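# Chapter 13: When the Grip Won't Let Go

Faults are the best teachers in this book, and here comes a favorite! On 18th January, a two-armed robot at the Drokulgate lab was sorting clothes on a bed when its left hand locked shut. The Skeler controller kept reporting "open" – for 30 seconds – while the fingers stayed pressed into the cloth. 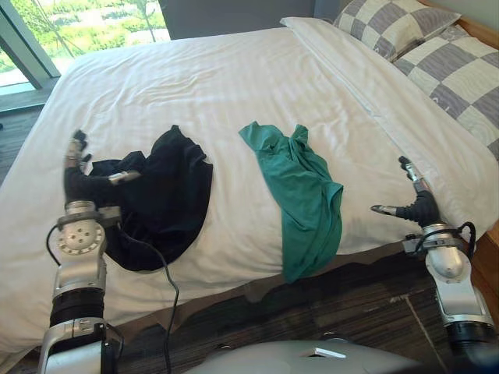

Soft fabric hides this kind of fault wonderfully well. A jammed hand pulls, the cloth gives, and no force alarm trips. So where should we put the check? Start with the finger position sensors, covered in Section 13.1.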